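Local Football on a Small Island: How the Drevley League Runs Its Season
Student project report, 17 Jul 2024

I picked the Drevley league for my project because I have been going to its matches with my family for years and never really knew how any of it worked. Who decides the fixtures? Where does the money come from? Finding out was a lot more fun than I expected!

The league has two divisions and a cup, and all the matches are shared between two grounds, Vostitz Park and the smaller Flanagan Ground. Having so few pitches shapes everything. A wet week can push a youth match onto a senior slot, and then the senior match has to go somewhere else, and so on down the line. Last season 172 matches were played across all age groups, and the fixture list was redrawn 4 times before the end of April.
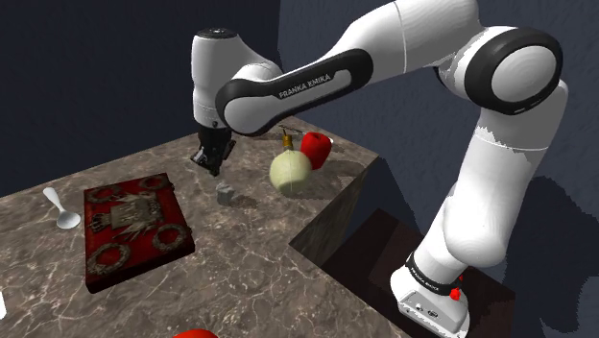
Fig. 1. White Franka Emika arm over a marble-topped table.

For the first part of the project I read through the old season handbooks in the library. They are wonderful (one has a full page of rules about corner flags), but they don't agree on how to lay out a league table, so I had to copy everything into one format before I could compare seasons. Goal difference only appears in the later books. Before that, teams level on points played a decider at Vostitz Park, and those deciders drew the biggest crowds of the year. The largest one listed is 700, which is a huge turnout for a place this size.

The second part was about promotion. The bottom club in the top division goes down and the winner of the lower division goes up, with a play-off between the next two. I love this system! It keeps the middle of the table interesting right into the last weeks, and the play-off gives a smaller club a real chance.

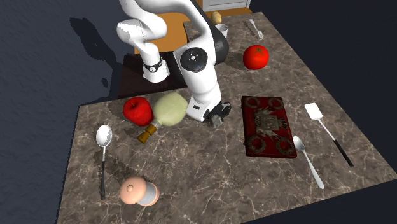 Youth football turned out to be the biggest topic of all. Most senior players in the league came through one of the under-age teams, and the clubs share coaches for the younger groups. Some players cross over to mainland clubs at sixteen, and the handbooks list a few who came back later to finish their careers at home.

The cup is named the Ito Cup and is open to every senior club. Ties are drawn without seeding, so the two best sides can meet in the opening round. I went to both semi-finals this year and they were terrific, especially the one that went to penalties in the rain.

If I had more time I would look at refereeing next. The handbooks say very little about how referees are trained or how they are assigned to matches, and I would also like to go through the attendance figures for the Flanagan Ground, where several seasons are missing.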